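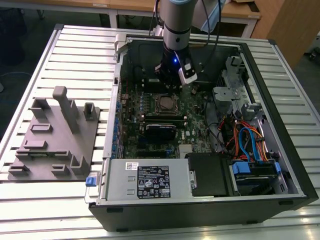
Bench notes / Desktop teardown

Monday, November 19, 2018

Started on the Dell tower today, first of the batch from the Woldale office. Side panel off, case laid flat on the slatted table with the open side up. It sits well like that and I can reach the board without leaning over the drive cage.

Order of work, as agreed with Rhona last week: photograph, asset label, drives, graphics card, memory, power supply, board last. Lewis wanted the power supply out first to get at the cables. I tried it his way on paper and I don't see what we gain. The blue tab on the left end of it is easy to get to with everything else still in.

Asset number 116 written on the shell in marker. The barcode sticker above the power supply stays where it is, Zuzanna needs it for the Paterson sheet.

Cables are the slow part. The orange, red, yellow and blue ones run in one bundle down the right side, past the drives, and I would sooner unplug at the board end and leave the bundle whole. Last time (June, the Brekano machines) we cut ties early and spent the afternoon sorting out what went where. Tag first, then pull.

Drive carriers are blue plastic. Keep them with the drives, do not throw them in the mixed plastics bin. Senga found that 73 drives went to Zostmont bare in the last lot and they sent a note back.

CPU socket: leave the metal bracket closed until the board is out and on the mat. Gregor bent pins on one in the summer by opening it in the case with a screwdriver in the other hand. No need to rush that step.

The gray fixture plate is on the table to the left of the case. Leave it there, please – it was moved on Friday and I had to line everything up again.

To do:
Ask Lewis for more small bags, the 900 pack is nearly gone.
Find out whether Paterson want the graphics cards listed separately or with the boards.
Check the black drive bay cover against the parts list, I could not find a line for it.
New column on the sheet for the little silver heatsink by the card. Senga to add.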